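# Report on the Visit to the Stulley Student Robotics Program

Jun 30, 2021 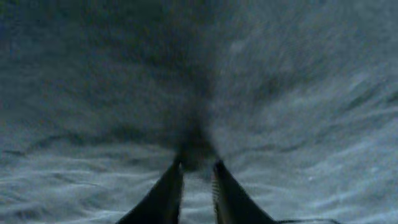

Flivent, in a written comment on the draft of this report, asked that it state plainly how much of the year's work had gone into the gripper and how little into the arm, as prospective students tend to assume the opposite. The visiting party accepts the point. By the students' own account, most of the hours logged between March and the end of the term went to the fingers, the wrist camera and the programs that connect the two.

The visit was arranged at the invitation of the Stulley technical school, which runs a one-year project course in automation for students in their final year. Nineteen students were enrolled this year. They work in teams, each of which proposes a task, designs the tooling for it and presents the result to visitors at the close of the course. The visiting party came from the Brilladus education fund, which contributes to the purchase of materials, and spent the morning in the workshop and the early afternoon in discussion with the teaching staff.

## The course task

All teams were given the same general assignment: to pick up an item lying on a soft or uneven surface and set it down again at a marked location. The staff explained that a hard, flat table had been used in earlier years and that it had hidden many weaknesses in the students' programs. On a surface that gives way, the height of the item is uncertain, and an arm that descends to a fixed position will either close on nothing or press too far.

Teams were free to choose the shape of their fingers within limits on weight and length. The pair in the photograph narrow toward the tips, and a ridged strip runs along the inner edge of the right finger. Tapered fingers reach into tight places well, but they leave a small contact area, and the students had prepared a written comparison of several profiles. The comparison was clear and included the profiles that had been rejected, with reasons.

The camera sits close to the fingers and moves with them. Images taken during fast travel are streaked, and in some of them the target is reduced to a dark smear from which no outline can be recovered. Two teams dealt with this by slowing the last part of the approach. A third chose to ignore the camera while the arm was moving quickly and to consult it only after a short pause. The staff did not express a preference between these methods, and the assessment rules award no points for speed alone.

## Demonstrations

Each team carried out a series of attempts in front of the visitors. The series were not identical in length, and the party was asked not to publish a ranking. Several attempts failed. In one case the program stopped with a warning that the fingers had not reached their closed position, and the students traced the fault to a setting that had been changed the evening before. They corrected it without help from the staff and repeated the attempt.

The party was favorably impressed by the logbooks. Every trial is entered by hand with the date, the version of the program and a remark on the outcome. The course requires 100 entries before a team may present, and all teams had met the requirement. The quality of the remarks varies. Some entries consist of a single word, and the staff intend to give firmer guidance on this next year.

## Discussion with the staff

The afternoon discussion dealt mainly with workshop time. The arms are shared, and teams often wait for one to become free. A booking sheet was introduced in March and has reduced the waiting, although early morning places are still left unclaimed.

The staff also described an exchange with a partner school in Cáceres, which follows a similar assignment. Finger designs have so far been exchanged as drawings only. The schools hope to send finished parts in the coming year, so that each may test the other's work on its own equipment.

## Matters for follow-up

- The school will send the fund a list of replacement parts needed before the new term.
- The fund will confirm whether travel to Cáceres falls within the present grant.
- The written comparison of finger profiles will be made available to incoming students, with the consent of its authors.

The visiting party thanks the school for its hospitality and the students for their patience in answering questions while their equipment was running.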